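Notes on giving up the car
May 2024

I sold the car in February and have been insufferable ever since. The commute from Sancombe to Lumitz is 6 miles, and I now do it on a secondhand Skurkitz bicycle that weighs as much as a calf. It has three gears, two of which are the same gear.

The bus was supposed to cover the rainy days. Then the timetable changed, and the 683 now leaves four minutes before I can possibly get to it - a margin I have tested often, in several kinds of shoes.
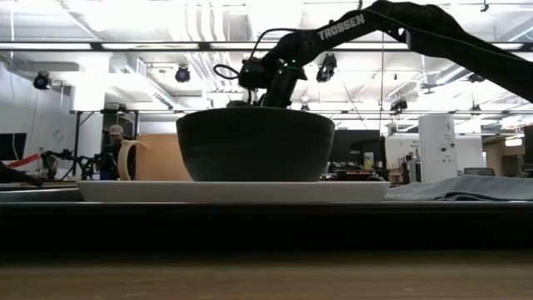
Money was the argument that won me over. Insurance alone had been $1,772 a year, for a vehicle that mostly held umbrellas. So far I have spent a good part of that on rain pants.

My legs are better, my hair is worse, and I know every pothole on Shih Road by temperament. The big one by the bridge got filled last week. I sort of miss it.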